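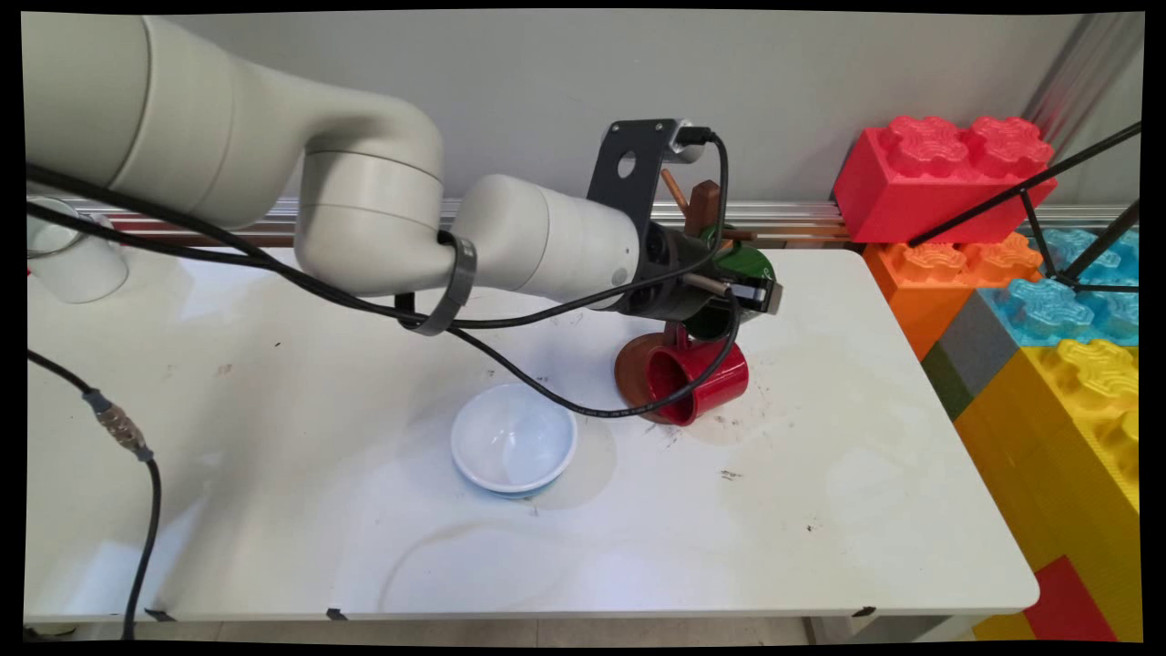 The red mug, the green cup, the brown saucer and the white bowl.

I wrote in March that I wanted to own fewer dishes. Some readers asked me if I did it, so I will tell you how it is going.

When I moved from Ustomden I had 32 cups and mugs. I live with one other person, my friend Han, and we both drink tea from the same cup all day. So it was easy to say that we had too many. It was not so easy to choose.

The red mug was the first one I wanted to keep. It is very bright and glossy, and I can find it in the morning before I put on my glasses. Han says that it is too heavy, but he does not have to use it.

The green cup is a darker color and more quiet. I bought it in a small shop in Culham together with another one, which I broke in the first week. I still feel a little sorry when I see it.

About the brown saucer we had a discussion. It does not match any cup that we have now. My uncle, Zhiqiang Ren, gave it to me with the advice that a saucer is also a good place for a tea bag, and he is right. It stays.

The white bowl has a thin pale blue band near the bottom. I use it for rice, for soup, and sometimes for keys. If I could keep only one thing from the kitchen, I would take this bowl.

The rest went into two boxes, and I brought them to the exchange shelf at Zarnimetti. I came home with a small teapot. Han has not said anything about it yet.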